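Cell 2 notebook, February

14:20. Pusher arm tripped again on a protective stop, third trip this session. Log gives joint 4 torque over limit at cycle 3,012. Rod was on its approach to the board, no block in contact according to the controller.

Checked the obvious first. Collar screws tight. Rod runs true against the square. Board bolted down, no rock at either end. Speed override was at 60 per cent, same as last month when the Prenton controller ran a full shift without a fault.

Then the height. The taught Z for the approach was set before the maple board went on the blue plate, and the offset in the program is still the old one. That leaves the tip far too close to the wood when the arm comes down fast. Any lag in the wrist and it touches.
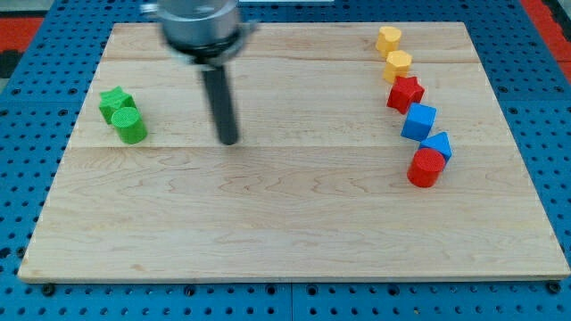 Giang Đào thinks the offset is only half of it: the payload entry still has the old gripper's mass in it, and a wrong payload will throw joint 4 on a fast descent whether the tip touches or not.

Fair point. Looked it up and the entry is indeed stale. Corrected it, then raised the approach Z and saved the program under a new name. Old one kept for comparison.

15:45. Restarted at reduced speed, 37 cycles, no trip. Not enough to sign off. Needs 1,000 clean cycles before the override goes back up. Wichai Kaewsai to hold the reset key until then. No hands over the board with the drives on.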